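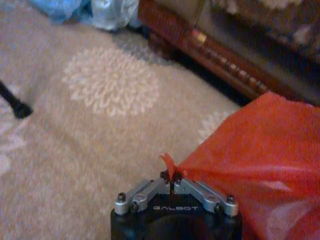

**Figure 4.** Twisted corner of a thin red-orange plastic bag, over a beige carpet with a cream floral motif.

### 4.2 Bags in the sitting room

The household survey covered 164 homes in Stondby and recorded 904 plastic bags kept for further use. Most were in the kitchen, as earlier work on household storage would lead one to expect. The sitting room came second. This section deals with the bags found there, how they lay among the furniture, and what people told us about moving them.

We use the term "resting place" for any spot where a bag stays between one use and the next. A drawer counts as a resting place, and so does the floor. Bags that were holding something at the time of the visit were left out of the count and are treated in Section 4.4.

Resting places in sitting rooms fell into two groups. The first was the heap, where several bags lie together, one on top of another or pushed into each other. The second was the single bag left on furniture, often with part of it hanging over an edge. Both could be found in the same room. In the room shown below, a crumpled pile of red, light blue and whitish plastic lay on the floor to the left of a small chaise longue, while on the other side a red-orange and white bag lay across a dark surface with its handle loop showing.
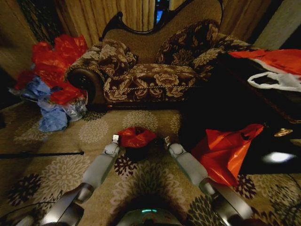

Formal rooms had fewer resting places than everyday ones, but the bags in them were easier to spot. Heiðrún Dalsgaard, who carried out the second round of visits, coded each room for the main colour of its upholstery and floor covering. Browns, tans and creams were the usual choice. A red or blue bag stands out strongly against these, and people in such rooms were more likely to bring up the bags before we asked. In rooms with brighter furnishings the subject had to be raised by the visitor.

Seven of the people interviewed said that they never left a bag on a chair. Others saw the chair as the natural place for a bag that was about to go out again, and the floor as the place for one that was not. One woman put it this way: "If it's on the seat it's for today. On the floor it can wait." We did not find this division in the kitchen, where bags on chairs were treated the same as bags anywhere else.

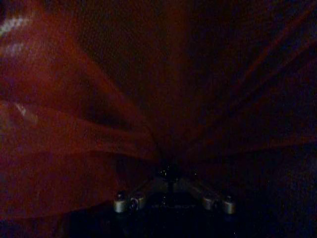
The way a bag is picked up also affects where it ends up. Thin material gathers into folds as soon as it is held at one point, and the rest spreads out from the hold. People who took a bag by a corner tended to drop it on the heap as it was. Those who took it by the middle more often squeezed it into a ball or tied it first. Tied bags were kept longer – a finding that held in both rounds – and were also more likely to be moved out of the sitting room altogether.

Hauke Hagedorn has suggested to us that a tied bag is thought of as put away even when it is lying in the open. Our interviews give some support to this. When asked to tidy the room as they would before a visitor came, 108 of the participants began with the loose bags and came to the tied ones later, or left them where they were.
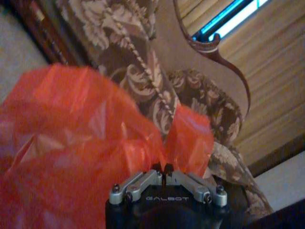

Upholstered seats raised a further point. Several people disliked having plastic on a patterned fabric and cleared the chairs before the floor, even where the heap on the floor was much larger. Cushions were straightened at the same time. Low tables and other hard surfaces were left until last, and bags on them were sometimes slid to one side to make space and then forgotten.

Two limits should be noted. The visits were arranged in advance, so some bags will have been moved before we arrived. The count also treats a bag stored inside another as one item unless the participant offered to take them apart. Darius Barbu recounted a small set of heaps in January with all the bags separated, and the results are set out in Appendix B together with the coding sheet.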